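2024-04-19

Rent notice came under the door this morning. Going up 80 a month from June. I had half expected it and still read it twice at the counter before I made coffee.

Stayed in and did the numbers. With 3,000 in savings I can cover the rise for a good while, but I don't want to. I wrote out what I spend and found more than 100 a month going to things I could drop.

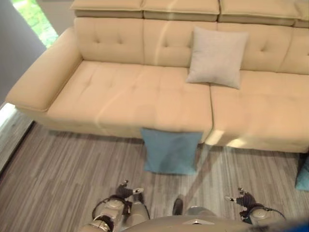
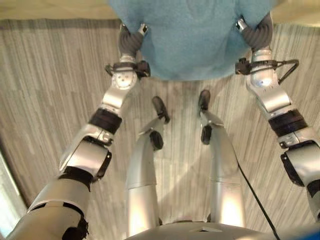
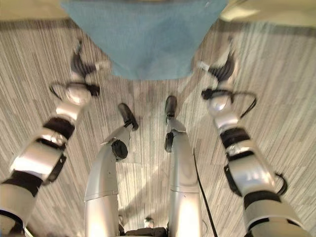 A reply came from the tenants' list by noon, saying the landlord has to give a full 60 days and to check the date on the letter before signing anything. I checked. It's dated ten days before I got it, so I kept the envelope and wrote today's date on the back.

Called Varela, the management office, and waited 41 minutes on hold. They said someone would call back. No call yet.

Looked at two places online, one out by the Kallis building and one above the print shop. The second is cheaper but it's on the third floor with no elevator - my knees would hate it. Soup for dinner. Will try the office again in the morning.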